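Home | Program | Talks | Speakers | Venue | Contact

Pricing the second arm
Speaker notes, Wed 6 February

Open cold, no bio. Ask who has bought an arm in the past year. Then ask who budgeted for the table it sits on. Expect fewer hands.

Say where I'm coming from: I do the equipment plan for the Govanen shop. I'm not against arms. I'm against quotes with one line on them.

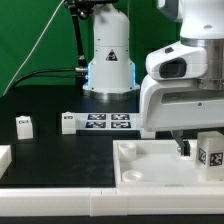 1. What the quote leaves out

Stendel quoted us the arm and a gripper. No trays, no marker plates, no backdrop, no mounts, no cabling. Those came to $4000 by November and I had to go and ask for it. Read the line from our plan out loud: "misc. fittings, $600." Let them laugh.

Slow down on this bit. The vendor will say fittings are a one-time cost. Ask them who redraws the tray when the part changes.
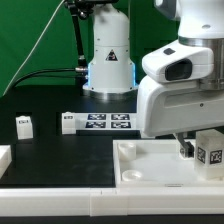

Lai wanted us to take the service plan at the same time, 31 pages of it, and I still can't tell you what it covers. My advice is to hold off signing until you've listed every loose item on the bench and asked, one by one, if it's in. Take the cube by the gripper finger, with the square markers on its faces. Is that a spare part or a consumable? We asked and got 3 different answers. The shallow tray under it had no line in the plan either.

If someone asks about Lai's newer plan: haven't read it, say so. 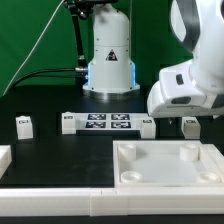 2. Payback, and why I don't believe ours

The spreadsheet says it pays off if the arm is busy all day. Ask what "busy" means. Nenum's template counts setup as running time. Change that one cell and look again (have the sheet open, don't try to find it live).

Also floor space. Two arms at one table need room behind them for cables and stands. Nenum has no row for that. Add one. 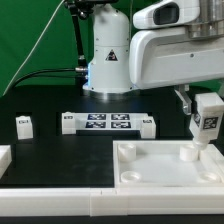

Slide 4: Marked block held over the tray, marker plate behind.

Stay on this slide for questions. Likely one: would I buy again? Yes to one arm, with the fittings priced up front. For the second I'd want to see a month of logged hours first.

Handout is the blank budget sheet. Leave copies by the door.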